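Stavbridge Family Archive Circle
Minutes of the February meeting
Held in the reading room at Natitgate, start 6:30 in the evening

Present: eight members. Apologies were received from two members, who are both traveling.

1. Minutes of the previous meeting

The minutes were read and accepted with one correction. Under the item on the glass plates, it was written that the plates are stored flat. They are stored standing on their long edge, in the grooved boxes. The secretary has changed the text and put the new copy in the binder.

2. The Tiwari collection

The main part of the evening was about the Tiwari collection, which came to the circle in autumn as a long loan from the family. It consists of slides, letters and a few home movies. The member who is responsible for the scanning reported that 1,113 slides are now scanned and named. The slides were kept in trays, and the order in the trays is not always the order in which they were taken. In one tray the pictures of a wedding are mixed with pictures of a mountain holiday, and the bride's mother seems to be in both.

It was discussed whether we should keep the tray order in the file names or make a new order by date. One opinion was that the tray order is also information, as somebody in the family chose it, maybe for showing the slides to guests. The other opinion was that the family has asked for something they can look through easily, and they do not care about trays. After a long exchange it was agreed that the file name will have the tray number and the slot number, and the date will go into the spreadsheet, where it can be sorted. If the date is a guess, it must be written with a question mark. Members were asked again not to delete the question marks of other members.

Six slides have mold on the film. They are in a separate box on the lower shelf. Nobody should try to clean them at home. We will ask for a price from a conservator before we decide.

3. Letters

The letters are going slower. Most of them are written in pencil on thin paper, and the writing from the back side comes through. One member has found that a sheet of black card behind the letter helps very much when scanning. This was tried at the meeting on one page and everybody could see the difference. Black card will be bought for all who scan letters.

There was a question about spelling in the transcriptions. It was agreed, same as before, to write exactly what is in the letter, including mistakes, and to put our reading of unclear words in square brackets. Place names stay as they are written. The old name of Tumard appears in the letters with three different spellings and all three should remain.

4. Private content in the letters

Two of the letters speak about a quarrel over a house and about the illness of a person who has living children. The circle does not have a rule for this. The discussion was calm but it did not finish. For now these letters are scanned but not shared in the common folder, and the family will be asked what they wish. The secretary will write to them before the next meeting.

5. Equipment and money

The light table is repaired. The bill was lower than we had expected, and it has been paid. The second scanner makes a thin line on the left side of every picture. It was cleaned two times and the line is still there. Until it is solved, this scanner is to be used only for letters, with the page placed well to the right.

Cotton gloves: there are seven pairs left, not all clean. Members are asked to take them home and wash them in turn, without softener.

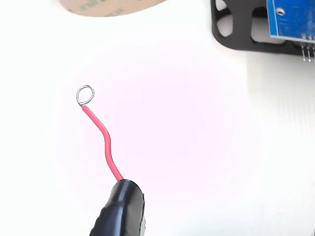
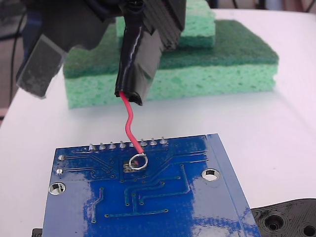
Sponges on the white table 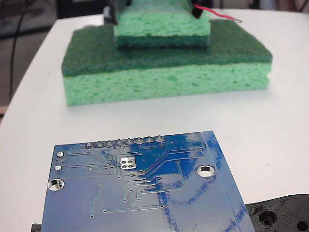

6. Open afternoon

The open afternoon for the public will be held again in spring. Last year many visitors came with shoeboxes full of prints and wanted to know what to do first, and we did not have enough chairs or enough patience. This time there will be a sheet at the door with simple advice: keep the prints with the envelope they came in, write on the back only with a soft pencil, do not use sticky tape, and ask the oldest relative about the names now.

It was proposed to show a small selection from the Tiwari slides on the wall. The projector works but the lamp is old, and a spare one should be ordered before. The selection depends on permission from the family, and the secretary will put this question in the same letter.

A visitor last year asked if we can also take audio cassettes. We cannot do this at present. The sheet will say so.

7. Other business

The key for the map cabinet was missing and has been found inside the map cabinet, which was open. A second key will be made.

One member offered to give a short talk about how to date a photograph from the border and the paper. This was accepted with thanks. The talk will be at the next meeting, after the tea break, and members can bring one print each.

The meeting was closed at 8:40. The next one is in March, same room and same starting time.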